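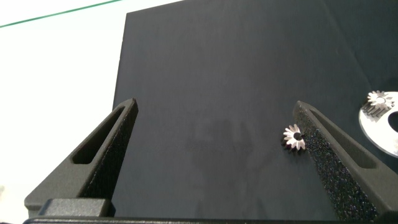

Robot Manipulation from Demonstrations
Handout 6: Learning to place gears, and what the wrist camera is good for

These notes go with the second half of the lecture. Please read them before the lab session in the Tindthorpe building, and bring them with you. The parts marked with a star will not be asked in the written test, but you will need them for the report.

6.1 The task

We study one task through the whole handout. Small metal gears have to be put on the pins of a round plate, using an arm with a parallel gripper. A person looks at it and thinks it is simple. For a learned policy it is quite hard, for reasons that come from different sides: the parts are shiny, they are small compared with the fingers, and the last few millimetres of the movement decide everything.

We divide the task in four phases, and we will use these names later:

Approach. The gripper moves until the chosen gear is between the fingers.
Grasp. The fingers close and the gear is lifted.
Transfer. The gear is carried to a place above a free pin.
Seat. The gear is lowered until the bore goes over the pin, and is released.

Two cameras are used in our experiments, one that looks over the table and one at the wrist. I will call them the top view and the wrist view. The policy receives both pictures together with the joint positions and the opening of the gripper.

6.2 Behaviour cloning, a short repetition

We have a set of demonstrations. Each demonstration is a sequence of pairs (o, a), where o is the observation and a is the action the operator gave at that moment. We look for a policy that gives a high probability to the actions of the operator. In the simplest form we minimise the squared difference between the predicted action and the recorded one.

You remember from Handout 4 the main weakness. The policy is trained on states which the operator visited, but at run time it visits states which come from its own actions. A small error brings it to a state a little outside of the data, there the next error is larger, and so on. In the gear task this shows itself mostly in the seat phase. If the gear arrives a little to the side of the pin, the policy has few examples of how to come back.

6.3 What each view can tell

Let us think about the approach phase. The top view shows the whole work area, so it is the view from which the policy can decide which gear to take. But one gear is only a small patch of pixels in it, and after the input is made smaller for the network, the teeth are hardly there any more.

The wrist view has the opposite character. The fingers are always at the same place in it, because the camera moves together with them. This is a great help for learning. The distance between a gear and a finger can be read directly in the picture, without knowing where the arm is in the room. If the gear is close to one finger and far from the other, the correction has to go sideways towards the gear, and this rule is the same everywhere on the table.

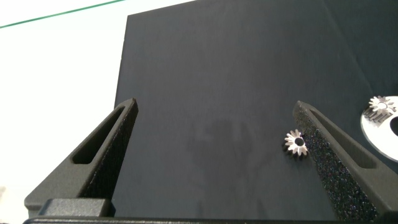
Figure 6.1. Wrist view with the fingers open. The gear on the board is close to the right finger, and a second gear is on the disc.

Exercise 1. Suppose a policy sees only the view of Figure 6.1 and no joint positions. Which parts of the approach phase can it learn, and which parts can it not learn? Write down one case in which two different gears would be equally good targets, and say what a policy with squared error would do there.

A hint for the exercise: the squared error pulls the prediction to the mean of the two good actions. The mean of "go left" and "go right" is to go in the middle, where there may be no gear at all.

6.4 Action chunks

One way to reduce the growing error is to predict more than one action at a time. The policy sees o at time t and gives the next k actions together. We call this group a chunk. The number of decisions in one episode becomes k times smaller, so there are fewer occasions where the policy can leave the data.

There is a price for it. While a chunk is being carried out, the robot does not look. For transfer this does not matter much, as the movement is long and smooth. For seating it matters a lot.

The Tiletar method, which we use in the lab, keeps the chunk length open and lets a second small network choose it. This network gets only the wrist view, and its output is a number between zero and one, which we call the closeness. When the closeness is low, the full chunk is carried out. When it is high, only the first 2 actions are used, and then the policy looks again. The closeness is trained with labels that come for free from the recordings: we take the time left until the next opening or closing of the gripper, and scale it.

Please note that the closeness says nothing about whether the movement is correct. Students often mix this up in the report. A high value means that the gripper is expected to open or close soon, and that is all.
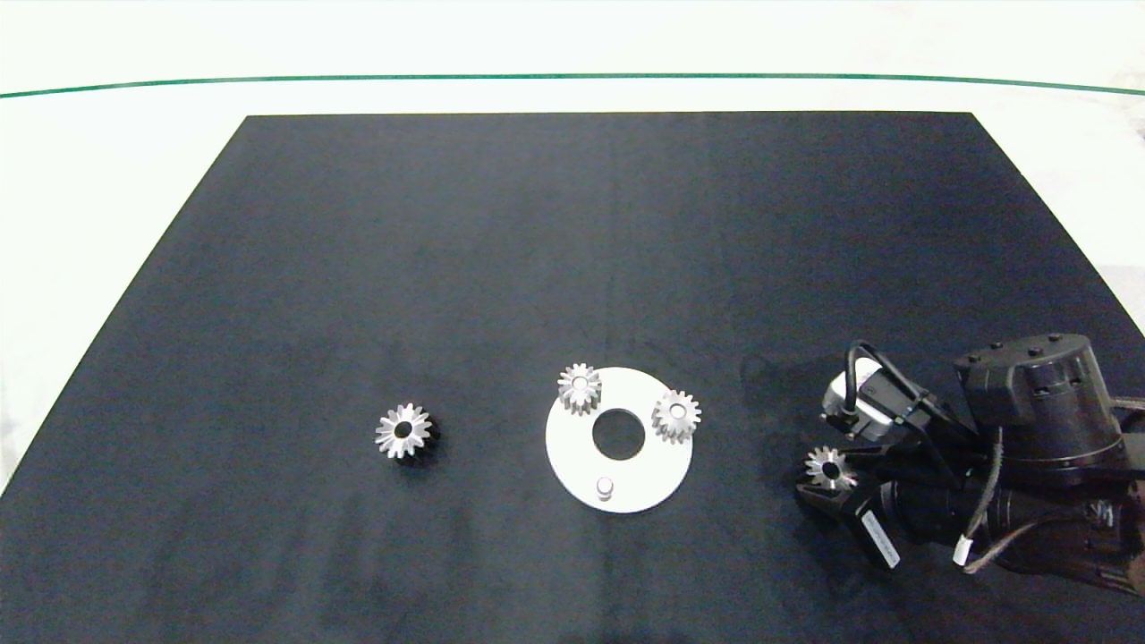 6.5 Data used in the lab

You will work with the Aaltonen set, which is on the course drive. It has 302 demonstrations of the gear task. From these, 122 contain a correction, which means that the operator missed the pin or the gear at the first try and came back. The corrections are marked in the index file in the column "corr".

It would be natural to remove the episodes with corrections, as they look less clean. In the first year of this course we did so, and the results in the seat phase became worse. The reason is the one from 6.2: these episodes are the only place where the policy can see how to return from a bad position. Keep them in.

There is one thing that we do remove. At the beginning of many episodes the operator waits before moving. If these steps stay in, the policy learns to wait too, and sometimes it never starts. The script trim_start.py cuts them with a threshold on the joint speed. Check the threshold on a few episodes by eye before you trust it.

6.6 Training settings *

The training program is called Mikico and is already installed on the lab machines. Start with the settings in the file base.cfg and change one thing at a time. One full run takes nearly 1,000 passes over the data, so please start it in the evening and do not stop the run of another group.

Colour changes on the input pictures are switched on by default. Leave them on. The metal parts reflect the lamp, and the bright spots on the teeth move when the gear or the camera is turned. A network trained without such changes can take these spots as the position of the gear. Random mirroring, on the other hand, must stay off. A mirrored wrist view looks very reasonable, since the left and the right finger are alike, but the action that belongs to it is then wrong unless you mirror it as well.

6.7 How to read the results

Report the success for each phase separately, and give the number of trials next to it. A single number for the whole task hides too much. Two policies can have the same total, while one fails at the grasp and the other one at the seat, and the repair would be completely different.

For the wrist view I ask you to look also at the pictures themselves, at the moment when the closeness goes over the threshold. Take ten such moments from your test runs and put them side by side.
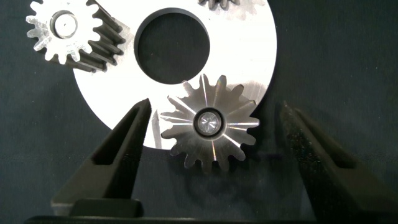 Ask for each one where the gear is with respect to the two fingers, and whether the plate fills a large part of the view. We have often found that the closeness network reacts to the plate more than to the gear. Then it asks for short chunks each time the arm passes over the plate, also with open and empty fingers, and the movement becomes slow and a little shaky. If you find this in your own runs, describe it in the report and try to cover the plate region in the input, to see if the value falls.

Exercise 2. Draw the closeness over time for one successful and one failed episode. Mark the four phases of 6.1 on the time axis.

Exercise 3. Repeat the training without the 122 correction episodes and compare the seat phase only. Use the same starting positions of the gears for both policies.

Exercise 4 *. Replace the closeness network by a fixed rule that uses only the height of the gripper above the table. In which phase does the fixed rule give about the same behaviour, and where does it break? Think about a gear that lies on the plate in comparison with one that lies on the board.

The report has at most six pages with figures. Hand it in by the end of August, one per group, and include your changed configuration file.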